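Print this message | E-mail this message

Re: [paddling] Spray skirts and first roll lessons

The pool sessions start again in March, so I'll answer for anyone else who is new. The earlier message said:

> I have signed up for the beginner kayak class at Urley.
> Do I need my own spray skirt, and is a nylon one good
> enough? I have a used Novel boat with a cockpit 86 cm long.

Nylon is fine for a first class. It comes off the rim easily, and you want that while you practice wet exits. Neoprene keeps out more water but takes a harder pull. 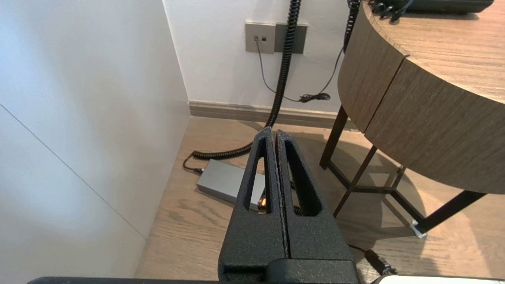 White back wall, baseboard and wood-grain floor.

Measure the width of the cockpit too — length alone won't get you the right size. Go by the outside edge of the rim, then check the maker's chart. The Celavora skirts run small in my experience.

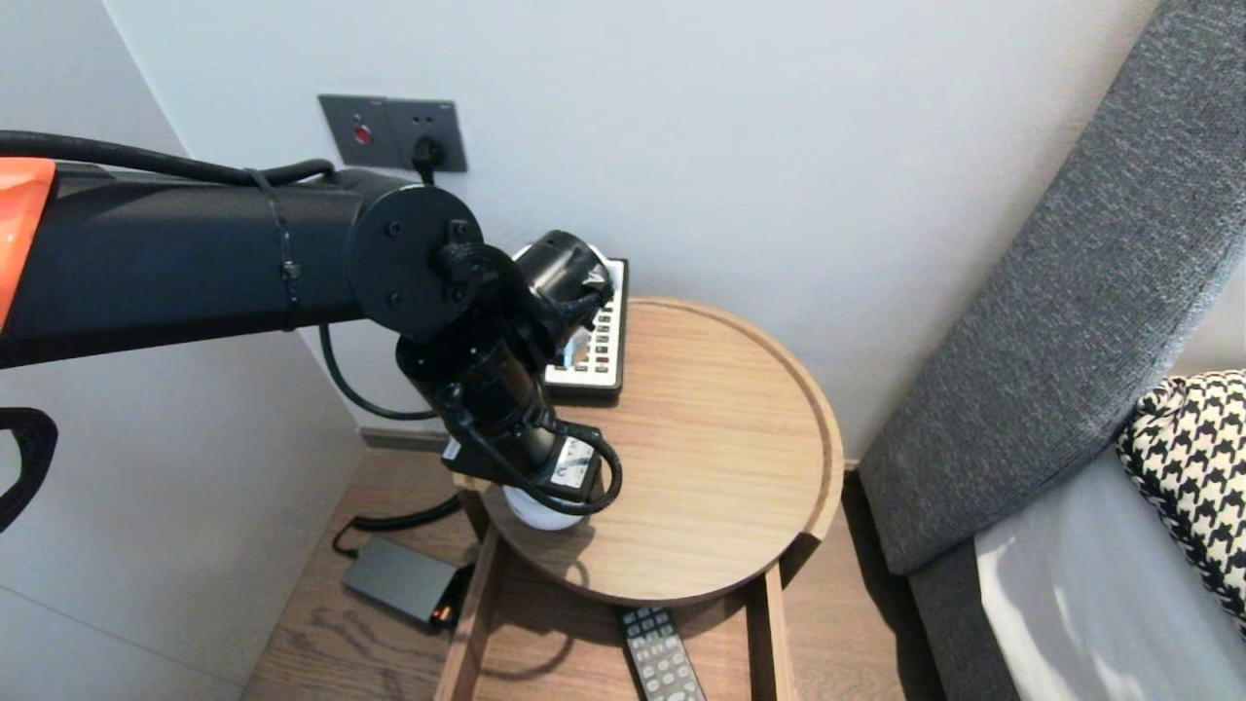
The grab loop has to stay outside, every time. Run your hand forward along the rim until you find it, then do it again with your eyes closed. We spend the first 40 minutes on this before anyone tries a roll.
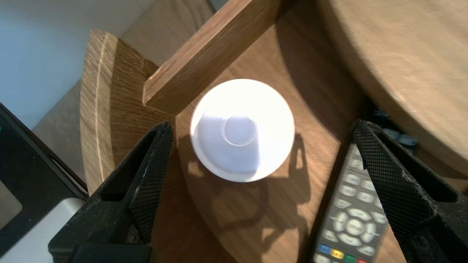
Do I need nose clips for the pool? They aren't required, but most beginners are more comfortable hanging upside down with them on.

Class size is 12, with 7 places left when I last looked. Loaner skirts are in the Fülöp bag by the boat rack. Rinse them after use.
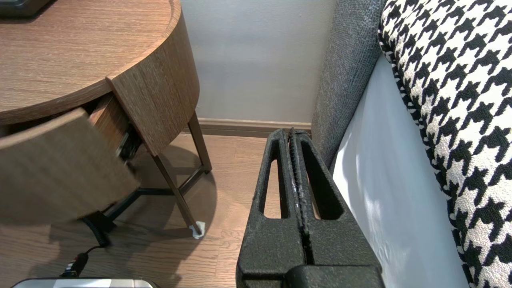
Round nightstand with the drawer open.

Share (7) | Comments (12)

Recent messages:
Paddle length for short paddlers
Roof rack straps
Drying out a dry top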